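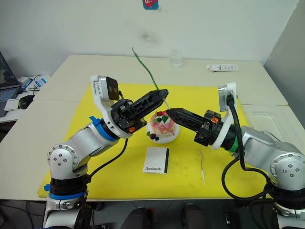

Okeke wrote to us after the February open day to ask whether the thing could do a birthday, start to finish, without anybody having to stand next to it looking nervous. A fair question for a product page, and the short reply we sent back was "depends on the birthday." The longer reply is below.

Cusine Two-Arm Bench
Tabletop pair for light food finishing and table dressing
Demonstrations at our Solstead workshop, by appointment and on open days

The Cusine is a pair of silver arms that bolt to either side of an ordinary table and meet in the middle. It is meant for the last five minutes of a job: the topper, the place card, the stem that somebody decided should lean to the left. It does not bake. We have been asked this often enough that it is now printed on the box.

What you get
Two arms with black two-finger grippers
One camera module per wrist, on a white bracket
Power supplies, cables, and more cable than you think you need
Yellow work mat, which will not stay that yellow
Prarero control software, one seat, with updates for the first year

What you don't get
The table
The laptop
The cake

The open day, for those who missed it

We put the bench out in the front room at Solstead and let people walk up to it between ten and four. The plan was a tidy program of three tasks repeated on the hour. By eleven the program was whatever the person nearest the table wanted to see, and we gave up and wrote requests on the back of the schedule.

The cake with the pink icing and berries was the main attraction. Getting a gripper close to the top of a decorated cake is the part that makes bakers inhale, and we heard a good deal of inhaling. The difficulty is less in the reach than in two arms wanting the same few inches of air. Prarero lets you set a keep-out height over anything you'd be sorry to flatten, and we recommend setting it before you invite guests.

Long stems are harder than they look. A stalk held at one end has its own opinions about where the other end goes, and it will happily sweep a plate while you're admiring the grip. The software slows the arms when a long item is being carried. You can switch that off. We would like you not to.
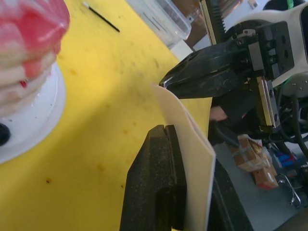
Card and paper come next on the list of things people underestimate. A folded card wants to unfold, slide, or leave with the gripper when the gripper leaves. We spent more of the winter on stationery than on frosting, and the current finger shape is what came out of it. Thin card is fine. Tissue paper we are still discussing among ourselves, in lowered voices.

The wrist cameras were popular with the engineers and puzzling to everyone else. Each one gives you a close view of the fingers and whatever they're up to, along with a generous helping of cable. If you want a flattering picture of your cake, use your phone.

Questions from the day

Does it need a special table? A flat one. Ours is white, made of panels, and has seams. The mat goes over the seams.

Can the mat be washed? Yes, and you'll want to. The stains on ours come from rehearsals, chiefly sauce.

How long does setup take? Allow 60 minutes the first time, half of which is finding somewhere to put the laptop.

Can I eat what it has touched? The standard fingers are not rated for food contact. Use them for cards, picks, plates and props, and order the food-contact set if you're decorating anything that will be served. The open-day cake was not served, in spite of several offers.

Is it quiet? It's quieter than the people watching it.

Numbers

Payload per arm: 300 grams at full reach
Bench kit weight, boxed: 27 kg
Saved routines in Prarero as shipped: 136, of which you will use nine

Coming to see it

Visits are free and last as long as your patience. Bring the item you want handled, or the nearest thing you have to it. We keep a stock of plates, cups, cards and fake greenery, but your own awkward object will tell you more than ours will. If it's fragile, bring two.

Okeke is coming back in the spring with a real party order and a list of conditions. We've agreed to most of them. Bookings for the same week are open through the Solstead desk, mornings preferred, and please mention any candles when you write. Lit ones stay outside.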